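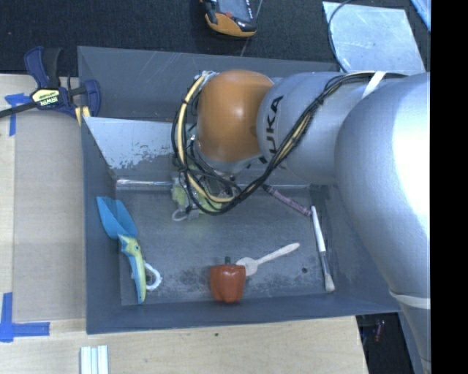
Figure 3. The large grey metal bin on its wooden tabletop, showing the sloping walls and scuffed floor.

3.2 Choice and condition of the bins

All sorting trials used open metal bins with sloping walls, of the kind shown in Figure 3. We chose this shape after visiting the parts stores at Skunbridge, where similar bins are kept in daily service and are seldom replaced until a seam fails. Straight-sided plastic tubs were considered, but small items tended to lodge in their corners and had to be picked out by hand.

Wear was recorded before the first trial and again after every 400 items. Three kinds of mark were noted: thin scratches on the upper walls, scuffing of the floor, and patches where the colour of a wall had become uneven. The first two are easy to tell apart by eye. The third is harder, and the boundary between the lighter and darker areas can be ragged — we traced it onto clear film and measured the tracing. In Figure 3 the pale scratches lie near the upper edge of the far wall, while the lighter patch is lower down and to the left.

The seam between wall and floor was treated as a separate zone. Domański's earlier survey of 248 storage bins counted seam marks as floor wear, so our floor totals are lower than those in that work and should not be compared directly. Bins were wiped with a damp cloth between trials, and no attempt was made to polish out old marks.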